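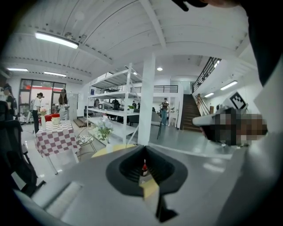 Our group is visiting the Trosier workshop for its open day in March, and I've been asked to arrange the part where guests try the hand-held grippers themselves. I've only been to one of these before, as a guest, and I remember a lot of standing in line. The room is bright and open, with a staircase up to a mezzanine and a table with a red-and-white checkered cloth where people can practice picking things up. We have 4 grippers and 159 people signed up. How long should each turn be, and should people watch from the floor or from upstairs?

Posted 2022-12-01 by Braltholm

Mared Sayce
I ran the guest table at the Clavitis open day two years in a row. Give each person 6 minutes, including the time it takes to explain the grip. Put one host with each gripper and have the host do a slow pick first, then hand it over. Most adults squeeze too hard and move too fast on the first try. Soft things with a clear shape are best to start with. We used sponges and plastic cups. Leave glass vases off the table.

For watching, I'd send people upstairs if the railing side is open to guests. Ask Trosier first. They may have a limit on how many can be up there. Keep the bottom of the stairs clear either way.

Sign people up for time slots at the door. With 4 grippers and 6 minutes each, you will need four hours to get through everyone, so find out early who only wants to watch.

Trevor
we did 8 minutes and it was too long, kids got bored. bring spare batteries if yours use them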